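4.2 Timing of Announcements and the Behavior of Third States

The model in Section 3 treats the decision to join a sanctions measure as a single choice made by each state after the lead state has announced. In practice the choice is spread over weeks. A government may support the measure in public, delay the implementing regulation, and grant licenses that weaken its effect. We therefore code three separate dates for each state in each episode: the public statement, the legal act, and the first recorded enforcement step. The gap between the first two is called the commitment lag. The gap between the second and third is called the enforcement lag.

The coding covers 288 state-episode pairs. Binta Nwankwo and Ebuka Balogun coded all pairs independently from official gazettes and ministry notices, and disagreements were settled by a third coder, Rakiya Adebisi. Where a gazette gave only the month of publication, the midpoint of the month was used. Dropping these pairs does not change the sign of any coefficient in Table 3, although the standard error on the trade exposure term grows.

Two patterns are clear. First, the commitment lag rises with the share of a state's exports that go to the target, as Steinarsdóttir's bargaining account predicts. Second, the enforcement lag is almost unrelated to trade exposure once customs capacity is held fixed. States with small customs agencies are slow to enforce even when they have little to lose.

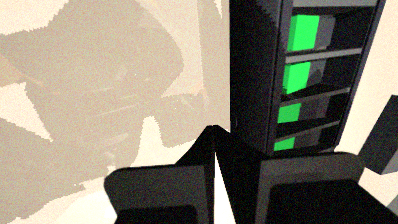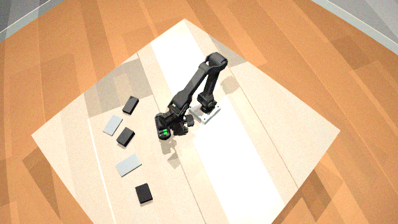 Figure 4. Two simulated views: a dark cabinet with shelf boards, and a black arm mounted on a pale tabletop.

The second pattern matters for how unilateral action should be read. If late enforcement is taken as a sign of weak political will, the lead state will tend to overstate the disagreement within the coalition and may act alone sooner than it needs to. The formal model allows for this through the signal noise parameter, which was fixed at a common value in the baseline. We relax that restriction and let noise vary with customs staffing. The threshold for unilateral action then moves up in the majority of episodes, meaning that a well-informed lead state would have waited longer.

We also examined whether the announcement itself changes firm behavior before any legal act takes effect. The shipping register compiled by Clemeo lists over 3,000 port calls in the observation window, of which 810 involve vessels that changed their declared destination after an announcement but before a legal act. These changes cluster in the first days after the public statement. They are more common for vessels insured in the lead state, and the difference remains when we control for cargo class and flag. The register does not record the owner's reason for a change, so weather and ordinary commercial rerouting are included in the count. We subtract a baseline rate estimated from periods with no announcement.

Hadiza Adebisi's earlier work on export licensing reported a stronger anticipation effect than we do. Part of the difference comes from sample selection. Her data were limited to firms that had applied for a license, and such firms can be expected to follow policy news more closely than the average exporter. When we restrict our own sample to license applicants, the estimate moves toward hers but stays below it.

Three limits should be noted. The episode list omits measures that were threatened in private and never announced, so the effect of threats on target behavior cannot be recovered from these data. Enforcement steps are observed only when an agency publishes them, and 80 pairs have no published step at all. We treat these as censored. Finally, the coding does not separate asset freezes from trade bans, which may follow different schedules even within one government. Asset freezes usually require action by a finance ministry alone, while trade bans need customs, licensing, and often parliamentary approval. Section 5 returns to this point using the smaller set of episodes for which the legal texts are available in full.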